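## Wokgate mobile edition: notice to members

The Altcombe Card and Tile Games Society is pleased to inform members that Wokgate, the matching game played at our club tables for many seasons, is now available for phones and tablets. The mobile edition has been prepared under licence by Trullska and may be downloaded free of charge until the end of June. After that date the standard price will apply.
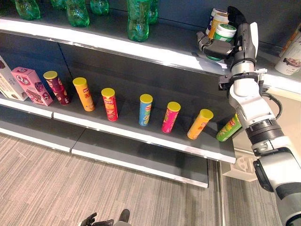

*Reading time: 2 minutes*

The rules of the mobile edition follow the printed rule sheet in all but two respects. A hand is limited to 15 turns, and a player who does not move within 40 seconds forfeits the turn. The society asked for a longer limit in the trial version. Trullska has agreed to review the matter once the first season has been completed.

Members may play against the device, against a named opponent, or at an open table. Open tables seat up to six. Scores from open tables are not counted towards the Altcombe ladder, which remains restricted to matches arranged through the society.

The trial version was used by 391 players. Most reports concerned the tile colours, which were difficult to tell apart on smaller screens. A second set, marked with plain symbols, has been added and can be chosen from the settings page before a match begins. It cannot be changed once tiles have been dealt.
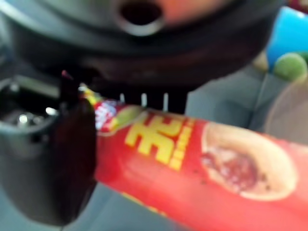
### The Arancibia Cup

Entry to the Arancibia Cup will this year be open to players of the mobile edition. There are 50 places, allotted in order of application. Those who entered last year by post should apply again, as earlier entries have not been carried forward.

Qualifying matches may be played at any time between 9 a.m. and 10 p.m. A match broken off through loss of signal may be resumed within the hour, and the score will stand as it was at the last completed turn. If neither player returns, the match is void.
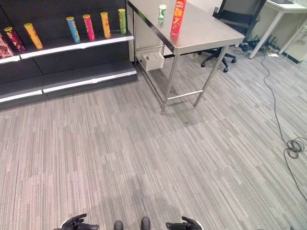
Oriel asked whether a member without a suitable device would be placed at a disadvantage, and whether the table version of the Cup would continue alongside the new one. The society confirms that it will. Table qualifiers keep their own draw, and the two winners will meet in a final played with printed tiles.

Accounts must be registered in the member's own name. Shared accounts are accepted for practice only. The game contains optional purchases, which affect the appearance of the tiles and have no bearing on play. Parents of junior members may wish to switch these off before handing over a device.

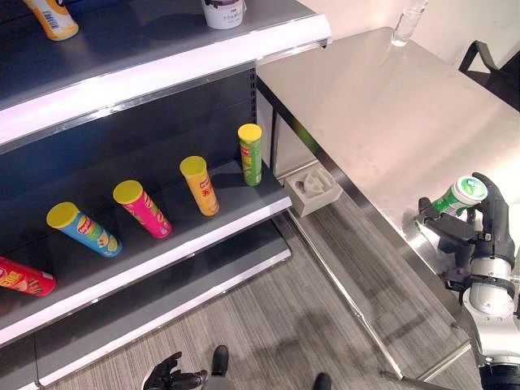 *Canisters with yellow lids on a lower shelf.*

Application forms for the Cup are available from the society's office and on the members' page. Questions about installing the game should be sent to Trullska through the help screen.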